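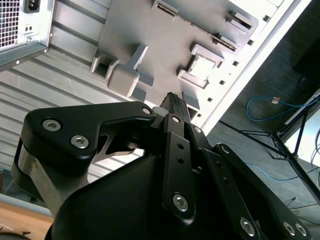
Section 4. Teaching the arm a small chore

I get asked all the time if the Gudeta can fold towels yet. Not really, sorry! I've spent 13 weeks with mine and what it does well is dull, fiddly shop work where every part has its own place. So the first job in this guide is board work. The gray plate has a holder for each kind of part, and the one I want you to care about is the little square nest made of two corner brackets, with the shiny chip-like piece sitting in it. If the arm can handle that, your silverware drawer starts to look possible (a drawer, mind you, with dividers, and no toddlers nearby).

Before you start

You'll need the arm powered up and homed (Section 2), the plate on the bench, and the Plumstead software open on the Teach page. Coffee optional.

1. Set the plate where the arm can reach all of it. The angle doesn't matter much, but once you like it, leave it alone.

2. Press Free Drive and walk the arm over by hand until the fingertips point at the plate. Go slow near the raised holders. I didn't, and I snapped one.

3. Close the fingers all the way and tap Zero Grip. The number on screen should drop to 2 or less. If it won't, wipe the pads and try again.

4. Open up, line the fingers up with the square nest, and tap Save Point. Name it something you'll still understand in January. Mine was called "thing" and I regret it.

5. Run the pick at the lowest speed. Watch the part and keep a hand on the stop button.

Note: a long thin strip is harder than a square part, because it likes to tip when you grab it near one end. Feven Negash grips hers dead center and swears by it. Do the square one first.

Caution: keep your own fingers out of the linkage while the arm is live. Those bars close up like scissors, and Free Drive does not turn the gripper off!

6. Happy with it? Set the repeat count to 11 and stay in the room. If you get error 459, the arm thinks it missed the part. Go back to step 4 and save the point again, a hair lower.

Laundry is in Section 9. It's a short section.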